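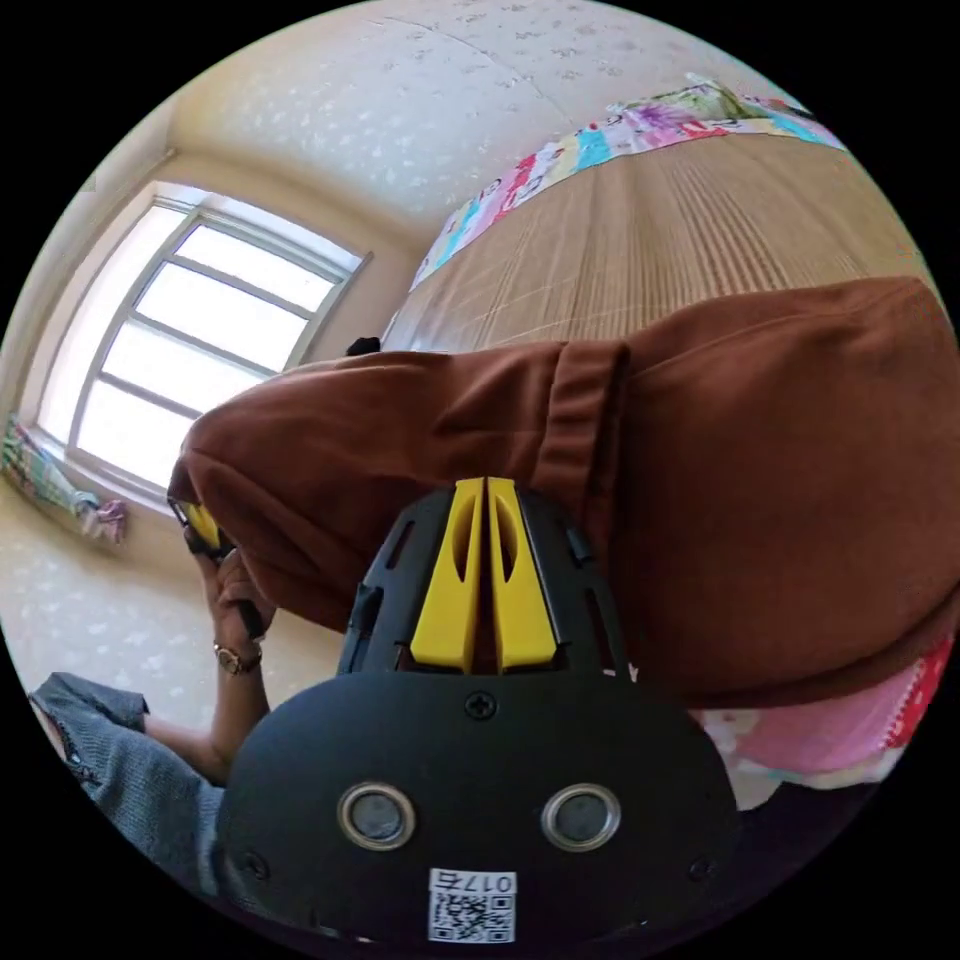
Mirta Palma gets properly excited about spreadsheets, and the one she opens first is her budget for next year's hand-held grippers.

"We started with three and thought that was plenty," she says. "Then everyone at Hulia wanted a go!"

Her team records people doing household jobs, a lot of it folding and handling fabric, and the recordings go to Nelu Chiriac's group for training. She has set aside 2755 euros for the first batch, and a surprising share of it is for small stuff — fingers, screws, storage cards, a decent case.

"Fingers are what I'd tell anyone to budget for. Cloth looks so gentle, but you do the same blanket 200 times and the tips get slippery. I love that we can swap them in a minute, so I order spares with the tool and never separately."

Chiriac, who joins us halfway through with a coffee, is keener on time than parts. He wants 104 hours of bedroom work by October.

"Bedrooms are brilliant," he says. "Soft things everywhere, and daylight that keeps changing. Mirta plans the money, I plan the homes, and then we argue about chargers."

Do they rent or buy? Palma tried renting for the Batden pilot and has gone off it. The next order goes in once the quote from Amico is back.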